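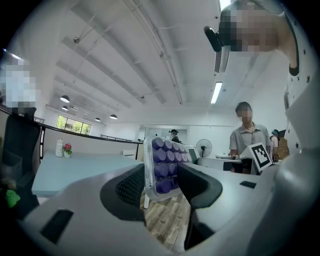 Recep Dönmez wants to know whether it's normal for a moving company to bill him for 1,311 pounds when he owns, by his own account, a bed and some opinions. He moved out of a one-bedroom in September with a firm called Wusar, was quoted for 200 less, and got the new number at the curb with the truck doors already shut. Can he dispute it?

rustholm_renter
You can. Ask for both weight tickets, the empty one and the loaded one. If Wusar can't produce them, the new number came out of somebody's head. Check whether your quote says "binding" or "estimate" too. I had an estimate with Kleinschmidt once and learned a lot about the word. Put the request in writing, keep it short, and leave out the part about your feelings. I sent mine four pages of feelings and got back a brochure.

Ondeo Dave
books. its always books

PackedTwice
Dave has a point, annoyingly. One box of paperbacks ran me almost 100 pounds (fine, it was a big box), and the small stuff creeps up on you as well. Craft supplies, jars, chargers for phones you no longer have - it all goes on the scale.

But I'd still ask for the tickets before blaming your shelves. Also look at your inventory sheet. Mine listed a piano. I don't play the piano, and the people upstairs from me did, so you can guess whose hallway they'd been standing in. The office took it off the bill after two phone calls and a long hold with flute music. If you signed for the new amount at the curb, say so when you call, as they'll bring it up anyway.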